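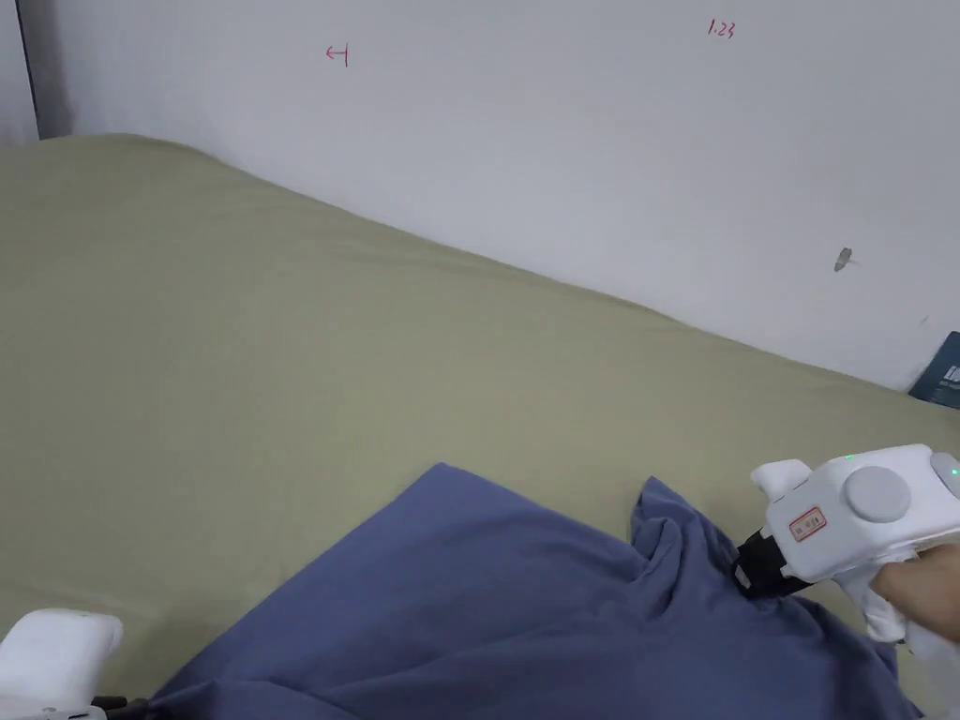
**Figure 7.** Right handheld gripper closed on the gathered side of a blue cloth. Left unit partly visible, lower left.

### 3.2 Gripper upkeep

Both Gazi units get the same check before a session. Power on, wait for green, open and close the jaws 50 times with nothing in them. Lint goes first: soft brush, then tape along the inside of each jaw. No solvent, it swells the pads. Pads swapped after 3390 closures, logged by hand in the Mustico sheet.

Main fault in July was jaw play on the right unit. Ismael Conceição traced it to a lose pivot screw, retightened and re-zeroed it. Thin fabric slipped less afterwards, thick hems about teh same. Zero offset is now rechecked after any drop, even onto bedding.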